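Firodell Workshop Room – where we've got to
Progress report for the Stirau small grants fund, March 5, 2022

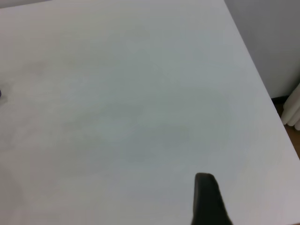 When I wrote to you last August we had a room with a leaky window and a stack of chairs, and that was really it! Since then your 2000 has gone a long way. The walls were first (we did them ourselves over two long evenings, and my shoulders still remember it), then the floor, and then the big worktable I kept going on about in my application. I wanted a large flat top in plain white with a matte finish, so people can see what they're cutting and don't get glare in their eyes, and I'm so happy with it. The wall past the end of it is a flat light gray with nothing hung on it yet – I'd like to live with it a while before we start putting up hooks and shelves. The dark baseboard was my choice too, and I'm standing by it.

The table was the biggest cost, 762 with delivery from Urkero, who were patient with me when I changed the size twice. Paint and brushes came to 300. I'm still waiting for the final bill from Mihăilă for the floor, so I'll send that on with the other receipts as soon as I have it.

We've run six sewing and pattern-cutting sessions so far, and the waiting list for the next lot is already longer than I'd like. People love having space to lay a whole coat pattern out flat – at the old place we did that on our knees.

Still to do: better lamps, a proper cutting mat, and somewhere to keep the fabric. I'd also like to talk to you about opening one evening a week, if there's anything left over once the floor is paid for.

Luminița Grecu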